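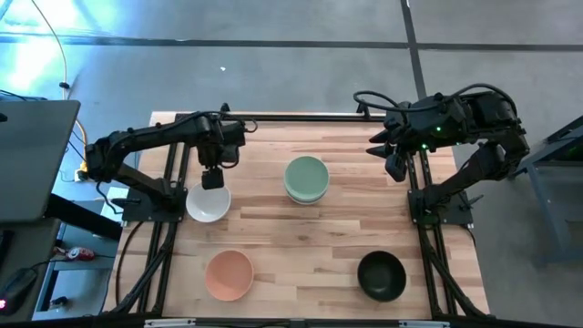 Two-arm bench cells: common questions

Who do these rules apply to?
Anyone running dish handling on the Brandeo benches, including visitors from Kernance.

Where should bowls go before a run?
On the wooden top, within reach of at least one arm. Keep cups, tools and phones off it.

Can I move a bowl by hand during a run?
No. Stop both arms first, then reach in.

How close may a gripper come to a rim before it slows down?
Start slowing at 600 mm and note the setting in the log.

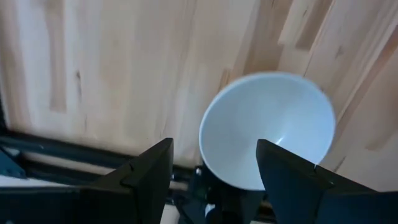
Aurora Cunha asks whether the slow setting can be skipped when only one arm is working. It can't. The other arm still has power and must be treated as live.

What if both arms need the same bowl?
One arm has priority, set in the task file. The second waits until the first has let go and backed away.

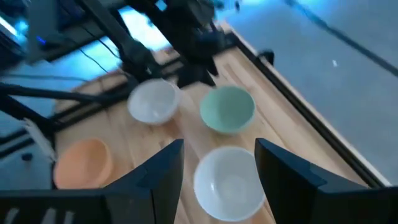
The waiting time is 3000 ms by default. Don't shorten it without asking the cell lead.

How often are the grippers checked?
Every 600 cycles, or sooner after a knock. Use form 1071.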